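Knee pain going up stairs? We need you

The Plurnlow knee study is looking for adults 40 to 70 with sore knees – one or both, doesnt matter. Mild to moderate wear in the joint, confirmed on an X-ray in the last two years. No X-ray? Call anyway, we can usually set one up.

What's involved: four visits, 90 minutes each, over six months. Walking test, leg strength test, one MRI, a short form about sleep and pain. Half the group gets the Prumine exercise plan to do at home. Other half carries on as normal and gets the plan at the end.

No injections. No surgery. No new pills.

You can't take part if you have had a knee replaced, had a steroid shot since May, or can't have an MRI (pacemaker, some metal implants – ask us).

Pay is $500, split over the four visits, plus parking. Bus fare too if you keep the reciept.

More than 1,058 people signed up so far. We want 2,000, so still plenty of room, esp. men over 60 and anybody who works on their feet all day.

Evening slots Tuesdays only, they go fast.
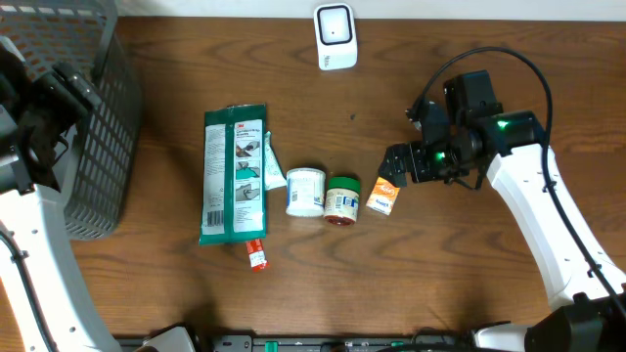 Page last changed: 28th September

To join, ask for Nerea Aguirre at the front desk or leave a message on the study line with your name, age, which knee and a good time to call. Questions about the MRI go to Saturnino Escobar. Wear shorts to the first visit, or bring some.

Peltonen Building, second floor, elevator is on the left past the pharmacy.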